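Chart and Map Guidelines Group
Minutes of the meeting held on 7/23/20

Present: Nour Daher (chair and minutes), one member each from the Skidel, Stukness and Ullness offices. Apologies from Smadi.

1. Minutes of the last meeting
Agreed with one change. Item 4 should read "line charts", not "bar charts".

2. Axis labels
Stukness asked whether line charts must always start at zero. Agreed that they need not, but the lowest value must be labelled. Bar charts still start at zero in every case. 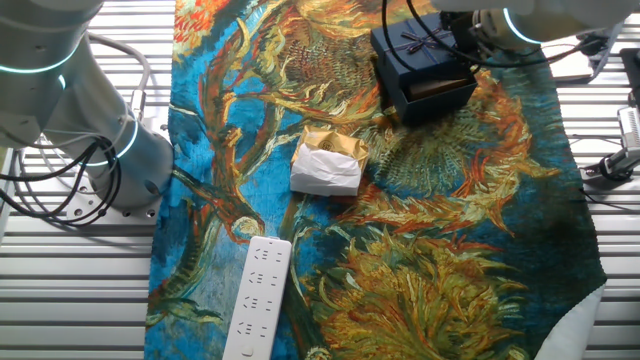
The wording in the guide will be changed before the end of July. Action: Skidel.

3. Pie charts
Ullness has been through the old pages and found 23 pie charts with more than 8 slices. Agreed to redraw these as bar charts, largest value first. Slices marked "Other" are to go at the bottom whatever their size. 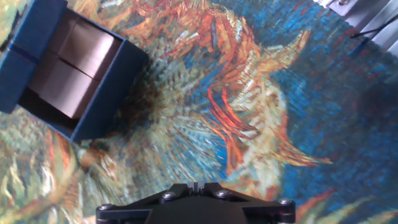 Skidel asked that the old versions be kept in the archive. Agreed.

4. Rounding in tooltips
Tooltips show 3,235 on one chart and 3.2k on the next. Agreed to show the full number in tooltips and the short form on axes only. Action: Stukness.
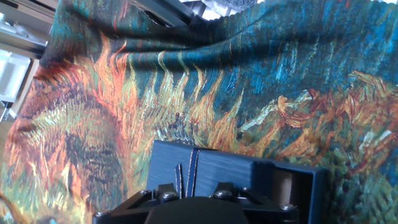
Dark blue block on sunflower fabric

5. Missing values
Gaps in a line are to be left as gaps and not joined up. Smadi had sent a note in favour of a dotted line. Held over until Smadi can attend.

6. Alt text
There are 403 published charts without alt text. Ullness will start with the most visited pages and report back. 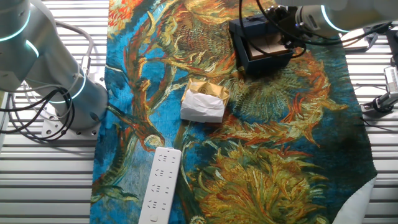 Printed sunflower fabric, lower right corner folded back

7. Any other business
Stukness asked for a shared list of colour codes. Nour Daher to circulate the present one.

Date of next meeting to be set by email.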